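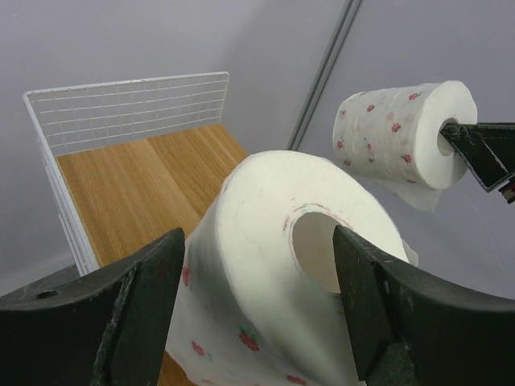 夹住侧面的一卷,和从纸芯里挑起来的一卷。

双臂夹爪试用图集:卷纸、纸巾和杯子

发布于2023年2月18日 | 标签:夹爪、双臂、腕部相机、桌面操作

盼了好久的双臂台终于轮到我们用了!这次主要比两样东西:一是夹爪的指头,Dranura 的尖头指和原来那副宽头指到底差多少;二是控制器,旧的那台和新换上的 Bulutance 放在同一套动作里跑,看手感有没有变化。道具都是超市里能买到的,卷纸、带包装的纸巾、杯子、盘子,再加一个铁丝架子。Radu Dumitrescu 负责遥操作,我负责摆东西、记数,还有在旁边大呼小叫。

先说卷纸。我本来以为它是最简单的一项(圆的,轻的,摔了也不心疼),结果一下午就数它最有意思。卷纸会变形,夹紧了一捏一个坑,夹松了又顺着指面往下转。纸头一松开就垂下来一截,在腕部相机里晃来晃去,检测框跟着一起跳。宽头指夹侧面很稳,接触面大,力可以给得很小;尖头指多了一种玩法,一根指头插进纸芯,另一根从外面压住,整卷就挑起来了。Radu 第一次这么干的时候我完全没想到,当场让他又来了好几遍!

插纸芯也有代价。指尖进去的时候容易刮到内壁,带出一点纸毛,次数多了会影响下一次插入。我们后来每换一卷就擦一次指尖,麻烦是麻烦,效果立竿见影。还有一点:从纸芯里退出来时,腕部最好先回正,再沿着轴线往外抽,斜着抽十有八九会把整卷又带起来。

记录方面,尖头指和宽头指各做了30次侧夹,之后尖头指单独加了20次插芯。侧夹两边差距不大,宽头指略好一点。插芯前几次很狼狈,找到角度之后就顺了。详细表格等整理完放到 Cargate 的共享盘里。

然后是架子,真正的难关。铁丝网对相机很不友好,细细的白杆子一根挨一根,深度图上常常是一片碎渣。架子里面空间又窄,夹爪张开以后两边都没剩多少余量。 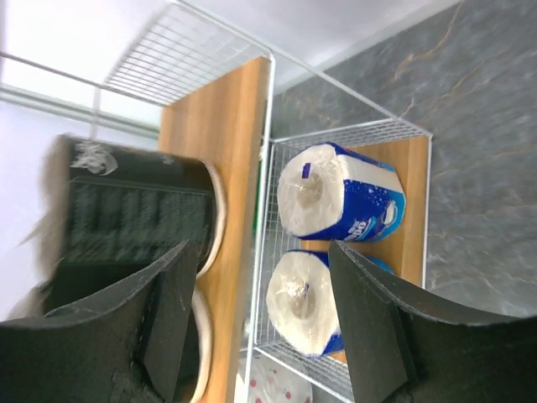 腕部相机里的铁丝架,两卷蓝白包装的纸巾并排靠着。

腕部相机装的角度让画面整个侧过来,竖的变横的,横的变竖的。刚坐下来操作的人都会往反方向推一下手柄,Radu 也推过(他不承认)。我们试过在软件里把画面转正,看着是舒服了,可是转正以后延迟多出一点点,他宁可看侧的。我两种都试了,还是喜欢转正的!这个大概真的看人。

塑料包装的反光也值得写一笔。自动曝光碰上亮闪闪的塑料膜,整个画面会先暗一下再亮回来,这时候如果正好在靠近,指尖的位置就看不太准。把曝光锁死以后好多了,缺点是手臂伸到架子深处时画面偏暗。我们最后的做法是锁曝光,同时把台面上方的灯调亮一档。

尖头指在架子这一段完全是主角。宽头指进得去,张不开;张得开的时候,又碰到旁边的东西。尖头指斜着探进去,贴着纸巾边上一合,就可以往外拿了。我原来对它的期待只是“能用”,现在已经想给另外一台也配一副。

出架子的路径我们改了三版。第一版直直往后退,纸巾尾端总要磕一下铁丝边。第二版先抬一点再退,抬多了又会碰到上面那层。第三版把抬升和后退揉在一起,走一条很缓的斜线,效果最好,录下来的轨迹也最漂亮。 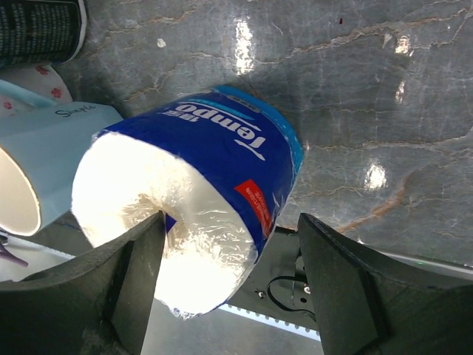 带塑料膜的纸巾和散卷纸比起来,手感差得很远。膜是滑的,夹力小了会慢慢转,转到一半突然停住,停的位置每次都不一样。Radu 的办法是先轻轻合上,晃一下手腕,让它自己找到一个稳的姿势,再加力。听上去像玄学,做出来的成功率确实高!我照着学,前十几次都不行,后来发现是自己晃得太大,动作幅度减半就好了。

夹力曲线这边,新的 Bulutance 控制器让人很满意。旧控制器合爪像关抽屉,咔一下到底;新的可以设两段速度,前半段快,快碰到的时候慢下来。纸巾、卷纸这类一压就扁的东西特别吃这一套。参数页面我嫌它藏得太深,改一个夹力上限要点四层菜单,希望以后能放到首页。不过改完立刻生效,不用重启,这一点要表扬。

杯子那几组是临时加的。侧躺的杯子很容易在台面上滚,夹杯口还是夹杯身,两个人争了半天。夹杯口的好处是杯子不会跑,坏处是杯壁薄,指面稍微歪一点就会滑开。夹杯身要先把杯子挡住,另一只手臂过来做“墙”就行,双臂在这种时候太幸福了。单臂台上做同样的事,得先把杯子推到墙角去。

台面是带石纹的深灰色,反光比想象中强。白天拉上遮光帘会好一些,傍晚反而不用管。下次想铺一张哑光垫子做对照,看看检测那边能少掉多少误报。

全部动作加起来,这一轮留下了179条可用的记录,其中46条是双臂配合的。对我们两个人来说已经很多了,硬盘也没有抱怨。

再说说导轨。两只手臂装在同一条导轨上,左右能伸到的范围重叠一大块,递东西很方便,抢地方也很方便。一只手伸到架子那边的时候,另一只最好压低,停在前面等。我们给两臂之间设了最小间距,一靠近就自动减速。开始设得太保守,两只手臂互相谦让,谁都不肯先走,看得人着急。调小以后节奏就出来了,一只在拿,一只已经在准备接,特别好看!

线缆走向也调过。腕部那根紫色的线留得太短会拽,太长会甩到台面上扫东西。现在的长度是反复试出来的,绕一个大弯再顺着手臂往下走,转到极限角度也不会绷紧。如果你也在装同款手臂,建议先把手腕转到两头各看一遍,再去扎扎带。
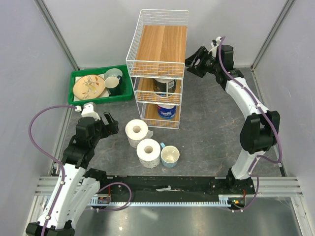

器材和设置

手臂:双臂,共用一条直线导轨。
指头:Dranura 尖头指一副,宽头指一副,换装要拧四颗螺丝,熟练以后很快。
控制器:Bulutance,两段合爪速度,夹力上限按物体单独存。
相机:腕部相机加一台固定机位,曝光全部锁定。
遥操作软件:Neagu,画面可以旋转,默认不转。

给想试尖头指的朋友几句

指尖要常擦,夹过纸的尤其要擦。软的东西从低夹力往上加,别从中间值开始。进架子之前先把张开宽度限制住,不然一兴奋就会撞到铁丝。还有,第一天不用急着记成功率,先随便玩一个小时,玩出来的抓法往往比计划里写的好用。

下一轮打算加进勺子、夹子和软包装的零食,宽头指也会换一种指面再比一次。留言里有朋友问去年10月那副三指的还测不测,测!它还在柜子里,等我把转接板画完就装上去。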